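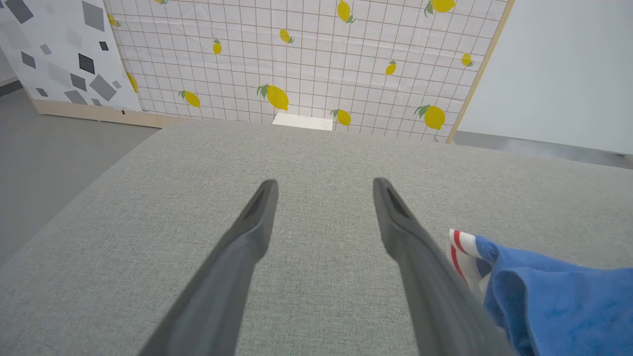
# Lulia

Lulia is a word list. More exactly, it's the word list I started for my own crossword setting, which then got out of hand and now has other people's names in it. If you set puzzles, or play any sort of word game where you need a decent pile of British spellings, help yourself!

I got fed up with the lists I was finding. They were either huge and full of rubbish (nobody wants to be the solver who writes in an abbreviation for a Victorian drainage board) or they were American and I'd spend my evenings putting the U back into "harbour". So this one is small, hand-checked and a bit opinionated.

## What's in the folder

- `words.txt` – the main list, one entry per line, all lower case
- `phrases.txt` – anything with a space or a hyphen in it
- `grim.txt` – words I'd never put in a puzzle but you might want to filter against
- `clues/` – a thousand or so old clues of mine, free to reuse, quality varies wildly
- `notes.md` – arguments about plurals, mostly

Each line in `words.txt` looks like this:

```
marmalade;60;food
```

That's the word, a score, and a loose subject tag. The score is how pleased I'd be to meet the word in a grid. 60 is my "perfectly fine" mark and it's the default for anything I haven't thought hard about. Below that you're getting into crosswordese. There's no upper limit, which Sieglinde Seidel has pointed out is a silly way to run a scale, and she's right, but changing it now would mean rescoring the lot.

## Using it

Most grid fillers will take the file if you chop off the last column:

```
cut -d';' -f1,2 words.txt > mylist.txt
```

Entries shorter than 3 letters aren't in there at all. The longest run to 15, so if you make those monster holiday grids you'll have to add your own.

I fill mine by hand with a pencil and only use the list when a corner goes wrong, so I can't help much with software questions. Umut Coşkun wrote the little script in `clues/` and knows far more than I do (open an issue and tag him, he's very patient).

## Spelling

-ise, not -ize. I know, I know, both are allowed. I picked one, and if you'd like the other then a find and replace will get you most of the way, but do watch out for "advertise" and "surprise" or you'll end up with some horrors.

Where a word has two common British spellings I've kept both and scored the rarer one down by 7. So "judgement" and "judgment" both live here.

## Known problems

- The `food` tag has swallowed half the garden. Rhubarb fine, lupin less so.
- River names are patchy. I did the ones I've walked along.
- Bram Michiels found a batch of verbs with no past tense. He's sent me a fix and I haven't merged it yet, sorry Bram.
- Accents are stripped everywhere, which makes "pate" and "pâté" the same entry with one score between them.

## Sending me words

Please do! Send them in small batches, with a tag, and look them up in a proper dictionary first. Two dictionaries if it's a Scrabble word. I'm slow in July and quicker in winter.

Last tidied: December 20, 2020. Thanks to Adel Fawzy for reading through all the B's.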